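Stougaard Parallel Gripper Kit, reviewed by the person who had to pay for it

Posted 22/12/2020 by Sawsan Bataineh

Every equipment budget has a line that everyone agrees is small. Ours was grippers. The arms had eaten most of the money, the table had eaten more than a table should, and somewhere near the bottom of the spreadsheet I had typed "fingers etc." with the confidence of someone who has never bought fingers.

We ordered two Stougaard kits through Gandstead at $936 each. I want to talk mostly about the buying, as Kiều Tiêu, who does the programming, has plenty of opinions about the grippers and will share them whether you ask or not.

What you get for the money

A body, two fingers, a set of pads and a bag of screws. The camera mount is extra. So is the cable for the camera, which I found out after the camera mount arrived. Add $133 for the pair of them and do it on the first order, or you'll pay for shipping twice like I did.

The fingers are big. Remedios Cabello calls them the boots. Our task is a pretend kitchen with toy dishes, toy food and a few boards, and on the drawings the fingers looked dainty enough for it. At table height they take up a lot of kitchen, and you should plan your layout around them. I'd leave at least a finger's width between any two things you hope to pick up separately. The boards are the hard part, being flat things that lie flat, and the sushi is easy by comparison.
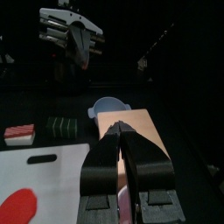 Pads, the real running cost

Budget for pads. Then look at the number and budget again. The kit includes one set per gripper and the brochure speaks warmly of their long life. A replacement set is $7, which sounds like nothing until somebody orders 100 of them "to be safe" and the invoice lands on my desk in May.

Pramila Bisht tried a cheaper set from Brimusik. They fit, more or less. They also needed trimming with a craft knife, and her time isn't free, although I've been asked to stop putting it in the spreadsheet.

The props deserve a line of their own too. Toy food is cheap. Deciding which toy food took two meetings. Go for a mix of chunky and thin: a carrot is a nice fat target, while spoon-type utensils standing in a cup will find every weakness in your plan. Boards with a slot in them are worth having, if only to give everyone something to argue about.

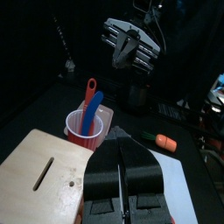 Utensils in the red cup, carrot to the right, slotted board at left.

Support

Fine, slow, polite. Lerato Ngubane wrote to them about the mounting screws and got a full answer with a drawing attached, to a slightly different question. The second answer was the right one. We also had a quote from Riko, which was lower until you read the page about the annual license.

Would I buy it again?

Yes, and I'm a little annoyed about it. The fingers are solid and the spare parts can be ordered one at a time. I'd just like the next brochure to print the price of the whole thing on the same page as the photo of the whole thing.

Four stars. The missing one is for the cable.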